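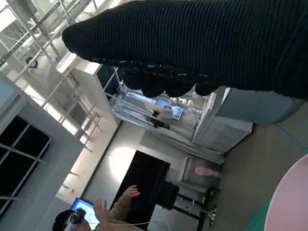
Ticket: Right hand trails the operator in headset teleop
Opened by: Serena Mancuso
Setup: Porcombe bench, bowl task

Great afternoon on the bowl task, with one snag! The left hand tracks beautifully, but the right one trails the operator when the fingers open. I saw it on 2 takes out of 3.
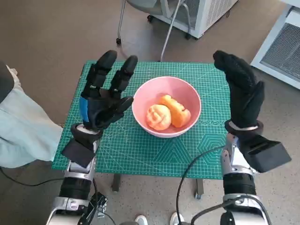 It shows most on the approach, when both hands come in from the sides of the pink bowl. The left gets there first and nudges it. I restarted the hand driver and the lag came back after 15 minutes.

Reply, Lwazi Modise
Lovely catch. Please redo the open-hand calibration in the headset, fingers spread wide, and hold until the tone. 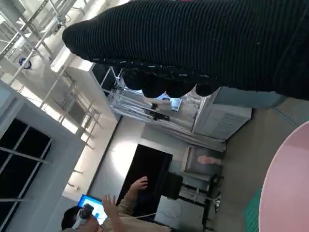 Then log the glove stream and the hand stream together so we can compare timestamps.

Update, Serena
Done, and wow, what a difference! 3 clean takes in a row. Logs are attached. Leaving this open until Morena has tried it in the morning.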